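Waffle towels -- fold, roll or just chuck them in the basket?
Household and Laundry board

thilini_m wrote:
Right, I need opinions. I bought a big mixed set of the Flania waffle towels in April and I love them, but I can't get them to sit nicely in a pile. They go all puffy and slide about. Mum folds in thirds, my sister rolls, and I've been standing at the table getting cross with both methods. Does it matter what you do with this sort of weave? Pink, grey and lime all behave the same, so it isn't the dye!

Alfredo G wrote:
Thirds, every time. Pull it straight by the corners first and give it a good snap, then lay it flat. The smoother cloths will go wherever you put them but anything knitted or crocheted bunches up as soon as you grab it in the middle, so get hold of the edges and keep your bits separate or they travel together.
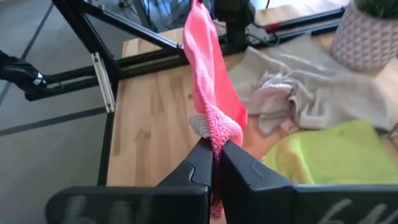 Mizanur B: Can't agree with thirds, sorry. You get a fat ridge down one side and the whole stack leans after five or six. I roll mine and stand them on end, and I can pull one out without wrecking the rest.

Alfredo G wrote:
Rolling is fine if you've got a deep shelf. I've got 32 cm in the airing cupboard and a boiler taking up half of it, so mine have to lie flat. Also a rolled towel never dries off properly in the middle if you put it away a bit damp, and don't tell me you never have.

thilini_m wrote:
Ha, guilty. What about the wire basket idea then? I was going to get the Burkent one, the tall one with the thin wires, and keep it by the table.

Balthasar wrote:
We've had wire mesh for years and I wouldn't go back. Air gets through, you can see what's in it. Two grumbles though -- the cheap ones snag a waffle weave something rotten, so run your hand round the rim before you buy. And sort by colour on the table before anything goes in. I heap them up one colour at a time, big thick ones nearest me, then lift each by its top corners and let it hang a second so the creases drop. 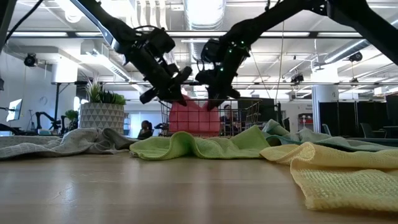 After that it's in half, in half again, and in with the fold facing up. Takes me 20 minutes for the lot with the radio on. I don't bother matching the hems any more, life's too short.

Mizanur B wrote:
Fold facing up?? Then you can't tell the hand towels from the tea towels.

Balthasar wrote:
I can! Tea towels go in the drawer.

thilini_m wrote:
OK, going to try halves and the basket this week, and I'll check the rim. Still not telling Mum.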